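13 Jan 2020

In December I went to my first fan convention, the one in Juscombe for the old radio series Stanine. I was a little afraid, because my English is slower when I am nervous, but the people in the queue were very kind to me.

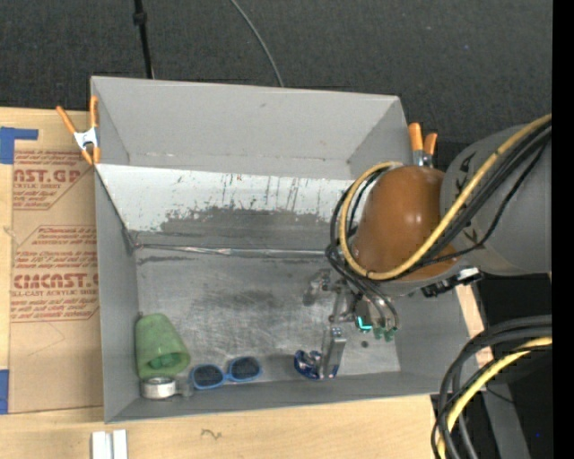 The best hour was the reading of the Kurian episode, with 128 seats and all of them taken. After it I waited 60 minutes for an autograph — my feet were hurting — and then I forgot the question which I had prepared. I bought 2 badges and a Pitumitz poster for 15 pounds. The poster is still in its tube, I must find a frame for it.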